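Threads > Workshop and storage > Small parts

Posted in September by Semple, 18 posts

1/ Sorting the small-parts bins again. Notes as I go, mostly so I stop repeating last year's mistakes.

2/ The bins are open-top, rectangular, gray, with sloped walls. Sloped walls nest well when empty. The cost is floor area: the bottom is smaller than the opening, so check the inside dimension at the base before buying dividers.

3/ I bought dividers cut to the opening. They sit halfway down and everything slides underneath them.

4/ Small objects in a deep bin should be one layer. At two layers you dig, and digging moves whatever you were looking for into a corner.

5/ Limit per bin is now 800 grams. A kitchen scale is enough. Zero it with the empty bin on it.

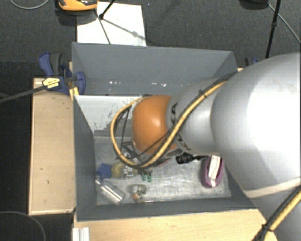 6/ Scuffs on the bottom are cosmetic. I used to retire bins for it. Now I retire them for cracks at the corners or a rim that has gone out of square.

7/ A scuffed light bottom still gives enough contrast for dark parts. It is poor for bare metal. Bare metal goes on a sheet of dark felt, cut 3 mm short on each side so it lifts out.

8/ Labels: short wall only, below the rim. Labels on the long wall disappear when bins are stored side by side. Labels on the rim get scraped off when nesting.

9/ Tried the Drelov label stock and the Hitar. Drelov peels clean after a year. Hitar leaves glue that needs alcohol and a plastic scraper. The Hitar prints darker, if that matters to you.

10/ Inventory is a plain text file. Bin number, contents, last checked. 66 lines. I had it in Wekico for a while and spent more time on the fields than on the bins.

11/ Mixed bins are allowed but capped at one. When it reaches the weight limit it gets sorted before anything else is added.

12/ Sort by what the part does, then by size. Sorting by size first puts spacers in with bushings and you end up measuring everything twice.

13/ Work over carpet if you can. Dropped parts stay where they land. On the tile in the old room they went under the shelving.

14/ Dark carpet hides dark screws, though. Flashlight held flat to the floor, look for the shadow.

15/ Cleaning: empty, vacuum with the brush, damp cloth, dry upside down. No solvent on the gray ones, it turns the surface tacky.

16/ Stack height five. At six the bottom one jams in its neighbor.

17/ Open question: lids. They keep dust out and add a step every time. Undecided.

18/ Total fasteners on hand after the sort: 3000. Next up is the drawer of springs.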